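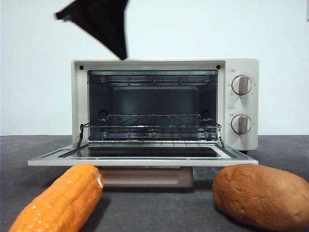

Photo: Ruth Tunstall / Tikden workshop notes

Recording toaster oven demonstrations by remote control

Last revised 28 December 2018

These notes cover the recording of demonstrations for the oven task: opening the door, putting one food item on the rack, and closing the door again. They assume the arm is already mounted and calibrated, and that the operator has finished the basic driving practice. If you have not yet driven the arm with the hand controller, do the block exercises first and come back.

What you need

The arm with its two-finger gripper, the hand controller, the fixed camera, a toaster oven with a drop-down door, a toy corn cob and a toy potato. The recording software is Gromden. Settings given below are for the version on the bench machine; older copies have the same options under a different menu.

The oven stays unplugged throughout. Tape the plug to the back of the bench so that it can be checked at a glance.

Setting out the bench

1. Put the oven against the tape marks, front facing the camera side. Raise it on the block. Without the block the open door sits too close to the table and the gripper fingers cannot get under the front edge to lift it.

2. Open the door fully and check that it lies flat. On ovens of this type the rack is linked to the door by a metal arm on each side, so the rack comes forward when the door comes down. Move the door by hand a few times and watch the rack. If it sticks on one side, take it out, straighten it and refit it before recording anything.

3. Place the corn cob in front of the door on the left and the potato in front of it on the right. Leave enough room around each for both fingers. The corn is shiny and slips if it is gripped near the tip. The potato is wide, and the gripper has to be nearly fully open to pass over it.

4. Set both dials to the same position every time. The task does not use them, but a dial that moves between episodes is a difference the model can pick up on.

5. Switch on the overhead light and close the blind. The door glass reflects whatever is above it, and a moving reflection is worse than a fixed one.

Setting the controller

Translation scale should be 50 per cent for the whole task. Some operators prefer full scale for the reach and half scale at the rack, but switching in the middle of an episode leaves a visible step in the velocity trace, and those episodes have to be thrown out.

Turn rotation lock off. The door cannot be closed cleanly with the wrist locked, as the fingers need to tilt while the door swings up.

Set the force limit to the "light contact" profile. The arm will then stop if it presses on the top of the oven or the rack. A stop ends the episode. Reset and start again; do not resume from the stopped position.

Recording an episode

1. Close the door and move the arm to the start pose, with the gripper above the oven.

2. Start recording. Wait for the tone before moving. Frames from before the tone are dropped, and any movement made during them is lost.

3. Bring the fingers down in front of the door and hook them over its top edge. Pull outwards first, then down, following the arc of the door. Most failed openings come from pulling straight down, which loads the hinge and trips the force limit.

4. Let go only when the door is flat. Back away upwards, clear of the glass.

5. Move over the chosen item, lower, and close the gripper. For the corn, turn the wrist so that the fingers close across the width of the cob. For the potato, grip across the narrow side.

6. Lift until the item is clear of the door, then move in towards the rack. Keep the item level. The upper heating rods and their wire grid run along the ceiling of the chamber, and a raised wrist will catch them.

7. Lower the item until it touches the rack and open the gripper. Do not drop it.

8. Withdraw along the same line, go under the front edge of the door and lift it through the arc until it is shut.

9. Return to the start pose and stop recording.

A steady operator should finish well within the limit of 600 frames. Episodes that reach the limit are cut off automatically and marked as incomplete. Hesitation costs more frames than slow movement, so plan the grip before pressing record.

Marking and checking

Mark each episode as success, partial or fail straight away, while you still remember it. Partial means the item is on the rack but the door is not shut. An item that has rolled to the back of the chamber is a fail, even if the door is closed.

Play back one episode in every ten at normal speed – not faster, as small jerks at the moment of release disappear when the playback is sped up. Look for the gripper opening before the item has touched the rack, and for the oven shifting on its block.

The May set held 238 usable episodes, with corn and potato recorded in separate runs. The lighting drifted between the two, and the potato runs came out darker. Alternate the items instead, one episode each.

Common faults

Door springs back when released: it was not fully down. Push lightly on the inside edge before letting go.

Gripper closes on nothing: the fingers are too high. Depth is hard to judge on the monitor, so use the shadow under the item as a guide.

Trace shows a gap: the controller lost its link. Error 1836 in the log confirms this. Change the batteries and discard the episode.

Send corrections to Ruth Tunstall at the Tikden bench.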